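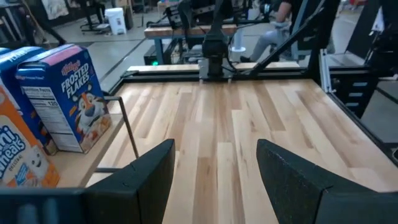

Table 3, left-hand side: cereal boxes as found at the start of the check.

Wallside Store Room – Dry Goods and Table Check
Site: Wallside, ground floor
Date of check: Jun 12, 2021
Sheet number: 599
Previous sheet: see blue folder

Marks used: OK / Action / Not checked. Comments go under the line they belong to. If a line is left blank it will be treated as not checked and the whole section will have to be done again.

Section A – Table top

1. Surface free of splits and raised edges: OK
Comment: Wooden strip top. The darker streaks are in the wood and are not stains, please stop reporting them. Ran a cloth along the strips and it did not catch anywhere.

2. Joints between strips closed: OK
Comment: One joint was filled last year on the underside. No change.

3. Surface wiped before goods are put out: Action
Comment: Wiped, but not signed for on the Bulix rota. The rota has two empty boxes this month. Wiping counts only if it is signed.

4. Table steady when leaned on: OK

5. Middle of table clear of stock: OK
Comment: All cereal is to the left, where it should be.

Section B – Cereal boxes

6. Boxes upright: OK
Comment: Standing in a row, but with a slight lean. Acceptable for part of a shift. Straighten before leaving them overnight.

7. Names readable without handling: Action
Comment: Mini-Wheats (Original) and Frosted Flakes can both be made out. The far one is a blue box and only the word FLAKES shows clearly. Turn it so that the full name faces the person doing the check, otherwise it gets written down as Frosted Flakes by mistake. This happened on the Dalley sheet and took most of a morning to put right.

8. Nutrition panel present and not covered by stickers: OK
Comment: Checked on the Frosted Flakes box, side panel. White panel, black print, no trouble reading it. The other two were turned round by hand, looked at and put back.

9. Best-before dates checked: OK
Comment: Earliest is in July. Move that box to the front of the row when the others are straightened.

10. Top flaps closed: OK
Comment: One flap had been tucked in the wrong way. Refolded.

11. Corners and base free of crushing or damp: OK
Comment: Lifted each box and felt underneath. Dry. A soft corner on the Mini-Wheats, cardboard only, inner bag sound.

12. Allergen sheet on the wall matches the goods: Action
Comment: The sheet lists wheat but still gives the old oat cereal, which we no longer keep. Replace the sheet. Do not cross things out in pen.

Section C – Around the table

13. Metal bracket by the boxes secure: OK
Comment: The thin bent one in front of the Frosted Flakes. Did not move when pushed. Boxes should not be rested against it – the rod will mark the cardboard.

14. Raised wooden ledge at the far end free of dust: Action
Comment: Dusty when wiped with a white cloth. Add it to the Bulix rota as its own line. At present it falls between the table and the wall and gets missed by both.

15. Floor on the right-hand side dry and clear: OK
Comment: Dark grey floor, so spills are hard to see from standing. Use the torch.

16. Hanging cables clear of stock: OK
Comment: Black cables at the far end. No goods kept beneath them.

17. Slotted panel on the right, edges smooth: OK
Comment: Went down the slots with a gloved hand. Nothing sharp.

Actions carried forward

Line 3 – rota to be signed at the time of wiping.
Line 7 – turn the far box. Done before the end of the check, left on the list so that it is looked at next time.
Line 12 – new allergen sheet. Gethin office to print.
Line 14 – ledge to be added to rota.

Next check due in July, same sheet. Bring the torch and a spare white cloth, as the one in the drawer is finished.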